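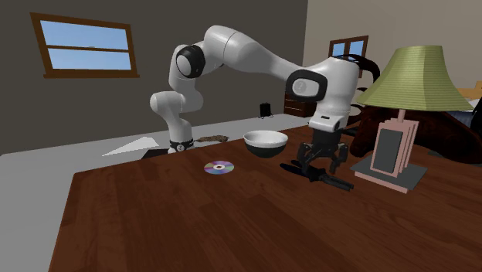 How many examples does a learning system need before it can pick up one thing from a table? For us it was 4000 in simulation, and I think we could have managed with fewer if we had chosen them better.

August, by Aaliyah Melnyk

I spent most of the month on the Pimutetti set. Each episode is one short instruction and one attempt, and the objects get shuffled between attempts. The knife has been the slow one. It lies flat and it is black, so under the gripper it nearly disappears into the shadow, and the lamp stands close to the handle end. The bowl and the disc are further to the left.

I throw out any attempt where I dithered - the model copies dithering very well. Out of the last 28 knife attempts I kept 20. My old rule was to keep everything and let training sort it out, and I don't recommend it.

Next job is changing the wording of the instructions. We have 9 versions and most of them say "pick up", so I'll start there.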